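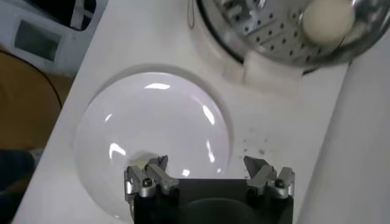

Wrist camera view, egg steamer task: gripper open at the clear lid, one egg in the tray.

Home | About | Projects | Join a Study | Contact

Teleoperators wanted, part time

Civell is looking for 3 people to teach kitchen tasks to a robot arm at our Steltlow site. You will move the arm by remote control and repeat short jobs many times: lifting a lid, placing an egg, closing a small appliance. Each run is recorded and used for training.

The work starts in August and lasts 11 weeks. Shifts begin at 1 p.m. and are paid by the hour. You will sit at a desk next to the arm and watch it directly or through the wrist camera. Clear plastic parts are hard to judge on the screen, so expect to practice on those first.

You do not need a technical background. You do need:

- steady use of both hands
- normal or corrected eyesight
- patience with doing the same thing over and over
- enough English to write a short note after each run

Failed runs are kept and labeled. You will not be paid less for them.

Training takes two shifts and is paid at the full rate. Anisa Lumbantobing runs it and will be your contact on site. Some sessions use hand guiding, where you hold the arm and move it yourself, so wear closed shoes and tie back long hair.

To apply, write to Anisa with a few lines about yourself and the shifts you can work. We will invite you for a short trial at the controls. The site is in the Sembiring Building, Room 1931, with step-free access from the parking lot.

Last updated: August

Contact | © Civell | Back to top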